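From: Dilek Polat
To: Semport list, play kitchen group
Date: April 22, 2022
Subject: Re: What goes in the kitchen box for July

Dear all,

thank you for the quick answers. I quote the part of the earlier message that I want to reply to:

> I would keep the real dishes out of the box and send only
> pretend ones. Also, can we decide the limit for one box? Last
> time Nerna received 30 pieces and half of them stayed inside.
> – Toprak

I understand the worry, but I do not fully agree. The children at Cindau like it when a dish has some use. A colander with real holes lets them wash the fruit and pour it out, and they repeat this many times.

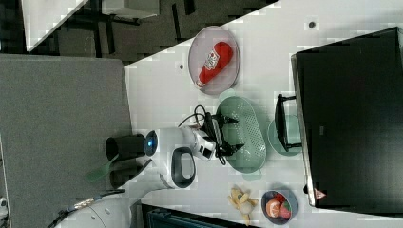 For the limit, I suggest that we stop thinking in pieces and think in meals. One box should be enough for one breakfast and one lunch. Bananas and a bowl of fruit are already a breakfast, and a plate with something on it is a lunch. The large black tray should go at the bottom of the box.

Now the question of soft pieces, which Nerna asked in her second point.
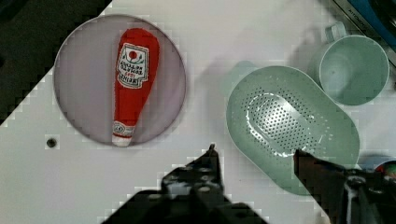 I am in favor of soft food where the real thing would be heavy or made of glass. It makes no noise when it falls and it can go in any corner of the box. The plush ketchup is a good case: it has the stitched label and the white cap, so a child knows at once what it is, and it lies on the round plate without rolling into the colander. My only doubt is the washing. Please write the washing temperature on the list if you know it.

I will wait for your opinions until Monday, then I will send the list to the printer (we need 50 copies).

With kind regards,
Dilek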